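Ticket: gripper lets go on the lift, right-hand side of bin only
Opened by: Ivana Medina
Status: open, see updates
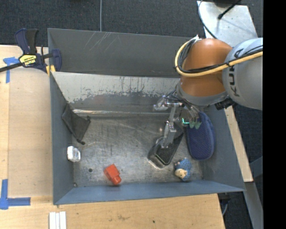 Arm down in the bin, fingers on the dark item, blue oval one next to it.

Hi all, me again! I've got the bin picking job mostly running on the shared KUKA and I'm stuck on something daft, so I'm writing it all down in case one of you has been through it already.

What happens: the arm goes down, the fingers close, the software says it has a grip, and then somewhere in the first bit of the lift the thing drops. It only does it when the item is lying near the right wall. Same item, same settings, moved over to the left, and it comes up lovely every time. I did a run of 100 picks in the afternoon and lost 17 of them, and every one of those was on the right.

What I'm running: the Rollwood control box under the bench, Sokum for the grasp planning (the May build, I haven't touched it), and the metal bin clamped down at the far left corner. The blue tape on the bench is my mark for where the clamp end of the bin goes, so please don't peel it off.

What I tried, in order:

1. Turned the grip force up. Made the soft things worse and did nothing for the hard ones. Put it back.

2. Wiped the green fingertip pads with a damp cloth and let them dry. I had high hopes for this one. No change at all.

3. Ran the camera calibration again. The numbers came out nearly the same as before, so I don't think it's that, though I'd be glad if someone who understands the Tretov calibration sheet better than me had a look.

4. Slowed the lift to half speed. Fewer drops but still some, and now it takes an age.

5. Swapped the items about. At the moment I've got the blue and cream soft toy, the red-orange blocky thing, the dark grey fabric one that sags against the left wall, the little white one below it, and the two on the right that cause all the bother. The toy near the bottom right corner drops too, so it isn't down to the shape.

Where I've got to: I think it's the wall. The right side of the bin slopes, and when the gripper goes for something close to it I reckon a finger touches the metal before it's properly closed. The controller feels a bit of push back and decides that's a grip. If you look at the far wall you'll see how scraped it is, the pale worn patch along the top half, so things have clearly been rubbing in there for a long time. I don't know how much of that is my doing and how much was there when we got the bin from Pawłowska.

The other suspect is the hose and cable bundle. It loops round the orange joint and back across the arm, and when the wrist turns towards the right wall I could swear it goes tight. I put my hand on it with the arm parked (parked and switched off, before anyone shouts) and there was less slack than I'd like.

Update, 16:40
Loosened the bundle a touch and gave the loop a bit more length. Another short run and it still drops on the right. It does sound happier when the wrist turns, so I'm leaving it like that.

Update, 18:15
Found something! The contact threshold in the config was set to 1,000 and the note next to it says to use 2,000 with these fingers. No idea who changed it, could easily have been me back when I was testing the soft items. Put it up to 2,000 and the right side is much better – not perfect, but I got the blue oval one up several times in a row, which I hadn't managed all day.

Still to do:
Tell the planner where the sloping walls really are. I think it has the bin down as a plain box with straight sides.
Try tilting the wrist a few degrees away from the wall for anything on the right.
Full run again with the new threshold, all the items in.

If anyone's got a decent model of this bin, slopes and all, please send it my way before I go at it with a ruler. And if you use the arm before me, save your config under your own name and leave mine be, ta.

Ivana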